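Demonstration Teaching at the Wasevbridge Laboratory: Frequently Asked Questions

Last revised 2018-08-05

These questions are the ones most often put to the laboratory by people who intend to take part in the teaching programme as demonstrators, and by organisations that wish to send members of their staff. Enquiries not covered on this page should be sent to the programme office, for the attention of Lachlan Menzies.

What does a demonstrator do?

A demonstrator carries out a task through the robot so that the robot's control software can later be trained on the record. The demonstrator either holds the arm and moves it by hand, or drives it from a separate controller. Each complete run of the task, from the starting position to the finish, is called an episode.

Do I need any experience of robots or programming?

No. Applicants must be 18 or over and able to sit or stand at a work table for the length of a session. Training is given before any episode is accepted.

What is the difference between hand guiding and remote control?

In hand guiding, the motors of the arm are set to give way, and the demonstrator takes hold of the arm and leads it through the task. In remote control, the demonstrator moves a smaller leader arm and the working arm copies it. Hand guiding is easier to learn and is used for reaching, placing and opening drawers. Remote control keeps the demonstrator's hands and sleeves out of view of the wrist camera, and is required for all work with cloth.

Which tasks are being taught at present?

The Cunha series covers rigid objects, such as cups, blocks and lidded tins. The Melia series covers fabric: taking hold of a sheet, lifting a corner, drawing the sheet flat and folding it. New demonstrators begin with Cunha and may move to Melia after their second assessed session.

How should the gripper take hold of fabric?

Close the fingertips on a small gather of cloth and check that the hold is firm before lifting. A gather is acceptable even where the cloth bunches or twists between the fingertips, provided that the rest of the sheet remains free to move. Demonstrators should not press the fingertips into the table top - this strains the finger linkages and may end the episode early. 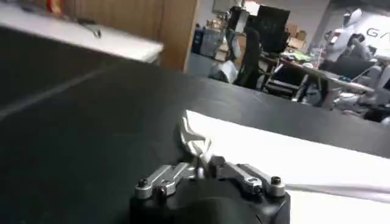 How long does a session last?

A session lasts two hours, including a break of 15 minutes at the halfway point. Demonstrators may ask for further breaks at any time between episodes.

How many episodes are needed for one task?

The target for each task in the Cunha series is 400 episodes, shared among all demonstrators. Fabric tasks need more than 400, as a sheet seldom lies in the same way twice. There is no individual quota.

Should I try to do the task in exactly the same way each time?

Keep to the same order of steps, but do not attempt to repeat the same path. Small differences in speed and approach are useful in training. Long pauses are not, and a demonstrator who needs to think should do so before the episode is started.

What happens if I make a mistake?

If the mistake can be put right within the episode, put it right and carry on. A dropped corner that is picked up again is a valid part of the record. If the object has left the table, or the arm has stopped itself, end the episode and mark it as failed. Failed episodes are kept separately and do not count against the demonstrator.

Who sets out the table between episodes?

The demonstrator does. The setting-out card for the task shows the area in which the object or cloth may be placed. It should be put down in a different position each time within that area.

Is it safe to work beside the arm?

The speed of the arm is limited during all teaching sessions and a stop button is fixed within reach of the demonstrator's chair. Long hair must be tied back, and lanyards and loose scarves removed, before hand guiding. Under remote control, hands must stay on the leader arm or behind the marked line whenever the working arm is live.

What is recorded?

The record holds the joint positions of the arm, the opening of the gripper and the pictures from the cameras. Sound is not recorded. Episodes are stored under a number, without the demonstrator's name.

Can the programme be followed at another site?

The Cunha series is also taught at Wurkenitz, where places are offered from September. The Melia series is available at Wasevbridge only.

How do I withdraw?

Write to the programme office. Episodes already accepted will be kept unless the demonstrator asks in the same letter for them to be removed.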